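Unidade curricular de Robótica de Manipulação
Apontamentos da aula prática 4: ensaio comparativo de garras e de câmaras de punho em desmontagem de equipamento informático

Docente responsável: Danai Stergiou
Apoio laboratorial: Olanrewaju Abubakar e Adaeze Bako

1. Enquadramento

A desmontagem de equipamento em fim de vida é um dos domínios em que a manipulação robótica encontra maiores dificuldades. As peças não foram concebidas para serem agarradas por uma máquina, os modelos variam de ano para ano e as folgas no interior de um chassis raramente permitem uma aproximação frontal. A presente aula prática dá continuidade à aula 3, dedicada à cinemática de dedos articulados, e tem por objeto a escolha do conjunto garra, câmara e controlador para tarefas de extração no interior de caixas de computador.

Pressupõe-se o conhecimento dos capítulos sobre planeamento de preensão e sobre calibração mão-olho. Os estudantes que não tenham concluído o exercício de calibração deverão regularizar a situação junto do apoio laboratorial antes do ensaio.

2. Objetivos

No final da aula, o estudante deverá ser capaz de:

a) distinguir preensão por envolvimento e preensão por pinça, indicando em que condições cada uma é preferível;
b) posicionar uma câmara de punho de forma que a ponta dos dedos e a peça-alvo permaneçam simultaneamente visíveis;
c) ajustar os limites de força do controlador para peças de plástico moldado;
d) registar um ensaio de forma a permitir a sua repetição por outro grupo.

3. Equipamento em comparação

3.1. Garra Deleck
Garra de dois dedos paralelos, de curso curto e boa repetibilidade. Adequada a peças de faces planas e paralelas. A largura do corpo limita a entrada em compartimentos estreitos e obriga, em muitos casos, a uma aproximação oblíqua.

3.2. Garra Garba
Garra de dedos articulados, com elos sucessivos que se adaptam ao contorno da peça. Tolera melhor os erros de posição, mas a força efetiva na ponta dos dedos depende da configuração assumida pelos elos no momento do contacto. Este aspeto foi tratado na aula 3 e será objeto de pergunta na discussão final.

3.3. Câmara de punho Esent
Câmara de pequenas dimensões, com suporte regulável. O ângulo do suporte deve ser anotado na ficha antes de cada série. Qualquer alteração do ângulo implica nova calibração, ainda que o deslocamento pareça desprezável.

3.4. Controlador Irnow
Permite comando em posição e comando em impedância. Na presente aula utiliza-se exclusivamente o segundo, com limite de força inicial de 16 N. O limite absoluto autorizado no laboratório é de 50 N e não pode ser alterado pelos grupos.

4. Normas de segurança

O equipamento a desmontar deve estar desligado da rede elétrica, com o cabo de alimentação retirado da bancada. É expressamente proibida a abertura da fonte de alimentação, por conter condensadores que podem conservar carga.

Sempre que um operador tenha de segurar o chassis com a mão, o braço trabalha em velocidade reduzida e um segundo elemento do grupo mantém-se junto da paragem de emergência. A mão do operador não deve entrar no volume de trabalho dos dedos. As arestas interiores de chapa podem provocar cortes.

5. Procedimento

5.1. Preparação do posto
Deitar a caixa de lado, com a abertura virada para cima, e retirar o painel lateral. Confirmar que o chassis não oscila quando é exercida pressão moderada sobre as arestas. Identificar a peça-alvo e os cabos que possam interferir com a trajetória dos dedos.

5.2. Posicionamento da câmara
Regular o suporte até que os dedos ocupem a zona inferior da imagem. Uma câmara demasiado inclinada para a frente oferece boa visão do fundo da caixa, mas perde a zona de contacto nos instantes finais da aproximação. Fixar a exposição manualmente: os painéis metálicos produzem reflexos intensos, e a exposição automática tende a escurecer o interior do chassis. Nas séries de referência foi usado um tempo de exposição de 2000 microssegundos.

5.3. Aproximação
Conduzir a garra até à posição de pré-preensão, com os dedos abertos e sem contacto com a placa-mãe. Verificar na imagem a distância aos cabos. Quando um feixe de cabos atravessa a trajetória prevista, a aproximação deve ser replaneada; não é permitido afastar os cabos com os dedos da garra.

5.4. Preensão
Fechar os dedos em comando de impedância até à estabilização da leitura de força. Nas peças altas com nervuras moldadas, a preensão deve ser feita junto à base, onde o braço de alavanca é menor. Com a garra de dedos articulados, aceita-se um envolvimento parcial, desde que os elos em contacto se distribuam por lados opostos da peça.
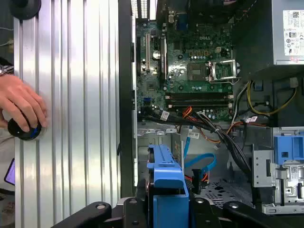

5.5. Análise da vista de punho
Antes de prosseguir, cada grupo analisa uma imagem captada no momento da preensão. No caso apresentado, a peça envolvida pelos dedos é um suporte de unidade em plástico azul, e os elos escuros da garra passam à frente e em torno da sua base. O contraste de cor facilita a segmentação da peça. Em contrapartida, os reflexos no painel de alumínio canelado, à esquerda, constituem uma zona onde a deteção de contornos é pouco fiável. Recomenda-se excluir essa zona por máscara fixa. Note-se ainda o cabo SATA, igualmente azul: uma segmentação baseada apenas na cor poderá associá-lo à peça-alvo.

5.6. Extração
Aplicar o movimento de extração segundo o eixo de saída da peça, em incrementos curtos. Se a força atingir o limite definido, interromper, abrir os dedos e regressar à posição de pré-preensão. O aumento do limite de força só é permitido com autorização do apoio laboratorial.

6. Registo de resultados

A ficha de ensaio deve conter a identificação da garra, o ângulo do suporte da câmara, o limite de força, o número de tentativas e a causa de cada interrupção. As causas são classificadas segundo a tabela elaborada por Titilayo Nnaji, disponível na página da unidade curricular: escorregamento, colisão, perda de visibilidade, limite de força e outra. A categoria "outra" exige sempre descrição por extenso.

Não são aceites fichas em que as duas garras tenham sido ensaiadas com limites de força diferentes, salvo justificação escrita.

7. Questões para discussão

Em que medida a oclusão provocada pelos próprios dedos afeta mais uma garra do que a outra?
Que vantagem teria uma segunda câmara, fixa à bancada, na fase de extração?
De que modo a rigidez configurada no controlador influencia o escorregamento em plástico moldado?

8. Entrega e leituras

O relatório, com a extensão máxima de 4 páginas, é entregue em junho, na data afixada na página da unidade curricular. As dúvidas sobre o controlador devem ser dirigidas a Tobiloba Isah. Como leitura preparatória da aula 5, recomenda-se a revisão dos apontamentos sobre controlo de impedância, em especial a secção relativa à escolha do amortecimento.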